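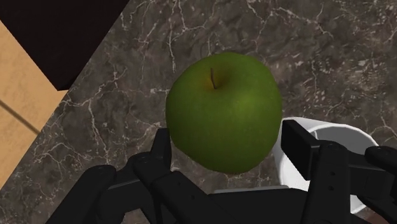 02/10/2023
By Kátia Mendonça

I've been helping out with the after-school robotics club for two years now, and I have a complaint about how we hand out praise. We clap for the robot that moves fast. We clap for the robot that does six things in a row. Then a kid spends most of a semester on picking up one piece of fruit in a simulator and everybody kind of nods politely and goes back to their chips. I think we've got it upside down! A green apple on a marble counter, sitting between two open fingers with a white container crowding it on the right, is a great problem for a 14-year-old. Where do you close? How hard? What do you do about the dish when the finger is already over its rim? You can't bluff your way through any of that.

Our club calls its kitchen project Presteo (the kids voted, don't ask me what it means) and everything in it happens on a screen. I used to be snobby about that. I grew up with screwdrivers and burned fingertips, and I figured if you weren't sweeping up stripped screws at the end of the night it wasn't robotics. Villads Stougaard, who runs the club with me, argued with me over this for all of March. His point was that we have 21 kids and a budget of $240, and you can do the division yourself. On a simulator, every one of them gets an arm. With parts, they'd get maybe a motor to share and a long wait for their turn.

So I lost that argument, and I'm glad I did. What I'd like now is for the grown-ups to catch up — parents, judges, me on a bad day — and stop treating the simulated stuff like it's a video game. 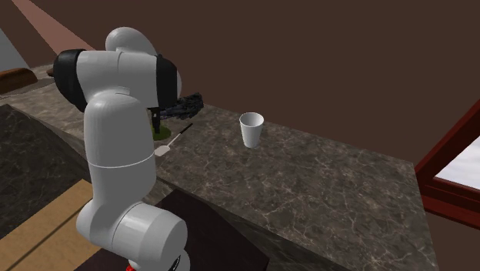 A video game wants you to win. The Presteo kitchen doesn't care. Put a paper cup and a spoon on the counter and you've given a kid two completely different headaches, one that tapers and stands up and one that lies flat and gives you hardly anything to grab. Kids who've never liked geometry start talking about angles without being asked. I heard two of them get into a real fight over whether to come at a spoon from the handle end or the bowl end, and they drew it out on the back of a permission slip to settle it. They didn't settle it, but I still have the drawing.

I'll give the other side one thing. A simulator can let you off easy, and if a kid never touches a real motor they're missing out on something. At the Clornitz meet last year we got beat by a team with a machine that was mostly tape, and they knew things about friction that our kids didn't. Fine. I'd love to do both, and if somebody wants to buy us an arm, my email's been the same for years.

Until then, come to the open night and ask a kid to show you one grasp. Just the one. Ask what went wrong before it worked, and then give them time to tell you, because it's going to be a long answer.

Related
Pluvby club builds a rain gauge, then waits for rain
What the Vestergaard finals got right about scoring
Letters: more shop class, please
Clornitz meet adds a beginner table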